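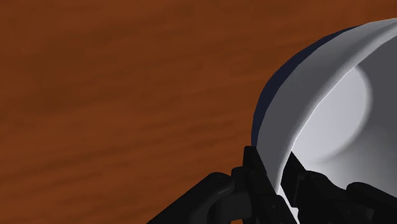 Figure 1. Rendered view of a gripper at the wall of a bowl, on a wood-grain surface.

Deposit and Withdrawal Delays on Small Digital Asset Exchanges
Student Project Report, Department of Applied Finance
Prepared by Erlinda Samonte

1. Purpose

This report examines how long customers of small cryptocurrency exchanges wait between requesting a withdrawal and seeing the transaction appear on the public ledger. Exchanges commonly publish a target time for withdrawals. The project compared those targets with recorded waiting times on three platforms: Galtgate, Skotlow and Vudurton.

2. Background

A withdrawal request passes through several stages before it leaves the exchange. The request is confirmed by the customer, checked against account limits, placed in a queue and signed with a key held by the exchange. Many exchanges keep most customer funds in offline storage and a smaller amount in an online wallet. When the online wallet runs low, requests wait until staff move funds into it. Network congestion adds a further delay, but only after the transaction has been sent, and that part of the wait was excluded from this study.

3. Method

Test accounts were opened in February and verified at the basic level. Withdrawals were requested in small, equal amounts at 9 a.m., 3 p.m. and 11 p.m. Eastern Time. Request times were taken from the confirmation page of each exchange, and broadcast times from the Tveit block explorer. The plan called for 200 withdrawals. Of these, 153 were completed and could be matched to a ledger entry. The remainder were rejected by the exchange, grouped with other payments in a way that prevented matching, or canceled during wallet maintenance.

4. Findings

Galtgate met its published target in most cases. Its median wait was 3 minutes, and there was little difference between daytime and late-night requests. Skotlow had a median wait of 42 minutes and showed a clear pattern by time of day, with the longest waits at 11 p.m. The exchange's help pages state that larger wallet transfers are approved by staff during business hours, which may account for the pattern.

Vudurton fell between the two. Its waits were short on most days but rose sharply during two maintenance periods, neither of which was announced on its status page until after requests had been accepted.

5. Limitations

All requests were for small amounts, and the results should not be applied to large withdrawals, which are often reviewed by hand. Only one coin was tested. Account age may also affect review times, and all accounts used were new.

6. Recommendations

Exchanges should publish median and worst-case waits alongside their targets and should stop accepting requests once maintenance begins. Further work should repeat the test with older accounts and a second coin. The matching script and the full table of request times are held by the department and may be requested from the project supervisor.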